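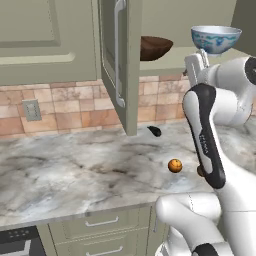

A blue-and-white porcelain bowl near an open upper cabinet with green doors

How to repaint kitchen cabinet doors
Posted by Snežana Dimitriou, 1/5/20

I painted the doors of my kitchen in July and they still look good, so I write down how I did it. You need a free weekend, a dry room and some patience between the coats.

Take the doors off first. Put a piece of tape on the inside of each one and write where it belongs. Keep the screws in a jar. Do not trust your memory with the hinges, I lost a whole morning to this.

Wash the doors with warm water and a degreaser. I used the one from Zupan, but any kitchen degreaser will do the work. Wash two times near the stove. Rinse, and leave them overnight.

Sand lightly with 180 paper. You only want to make the surface dull. In the corners of the molding fold the paper and use the edge of it. Wipe off all the dust with a damp cloth.
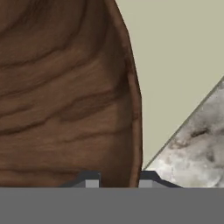

Before the primer, look at what your doors are made of. Old solid wood can bleed brown color through light paint, and for this you need a stain-blocking primer. If the grain is as nice as the dark streaks on this brown piece, with the redder rim along its curve, I would think again about paint and maybe use only clear oil. My neighbor Usha Rai oiled hers and is happy with it. My own doors were plain, so I painted.

Put on one thin coat of primer. Paint the recessed panel first with a small brush, then the molding, then the flat frame with a foam roller. Wait as long as the can says. Mine was from Flarnach and wanted 15 hours.

Then two coats of enamel in the same order. Sand very softly between them. If you see a drip, leave it until it is hard and sand it after.

Hang the doors again after three days, and be gentle with them for two weeks more. Do not put tape or stickers on the new paint in this time.

Materials: degreaser, 180 and 240 paper, primer, enamel, small angled brush, foam roller, jar for screws.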